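3.2 Collecting the demonstrations

We gathered our demonstrations in simulation, with a person steering the arm from a distance, and we would like to spend a little time on how that went, because the small choices made here shaped nearly everything we report later. The operator holds a light hand controller, and the simulated arm follows its motion at a reduced scale, so that a broad sweep of the wrist becomes a gentle nudge of the fingertips. Rostislav Sýkora wrote the first version of this mapping, which we call Koubek, and he kept improving it through April as our operators told him, quite freely, what annoyed them.

Each session began with 60 practice motions that we threw away. After that, the operator recorded demonstrations in the Gralano set of rooms, where ornaments and other household things are placed on top of a piece of furniture and the arm has to reach in among them. We kept 1,720 demonstrations in all. Of these, 700 came from people who had never steered a robot before, and we are very fond of them - they hesitate, they back up, they try again, and the learned policy seems to gain from seeing all of it.

Crowded tops were the hardest to teach. A fingertip has to come down close to the wood while larger items stand or lie nearby, and the operator must judge depth from a rendered view alone. Figure 4 gives a fair idea of how little room there can be.
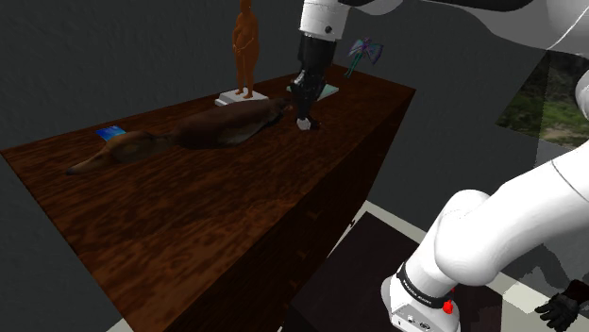
Figure 4. The simulated arm with its gripper lowered to a cabinet top, near a duck and two figurines.

We set aside 400 of the demonstrations for testing and never used them in training. The Mitow baseline was given the same split, and its training settings are listed in the appendix.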